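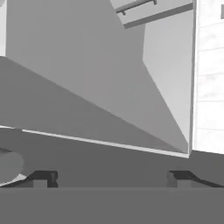
A dark gray surface, computer rendering.

Preben Nørgaard has sold kitchens in Okbridge for 31 years, and he says the new Vivero countertop will never need sealing. I asked how he knows.

"The maker tested it," he says. Tested it how? He isn't sure. "They have a lab."

A slab costs $2930 fitted, $330 more than the one it replaces. Nørgaard puts that down to the finish. When I ask what changed in the finish, he talks for a while about his customers, who are "very happy people." The product went on sale in October.

He does give some ground on the warranty — it leaves out heat damage. "Use a trivet," he says. "I always told my mother that."

Would he put one in his own kitchen? He has oak, and he oils it twice a year.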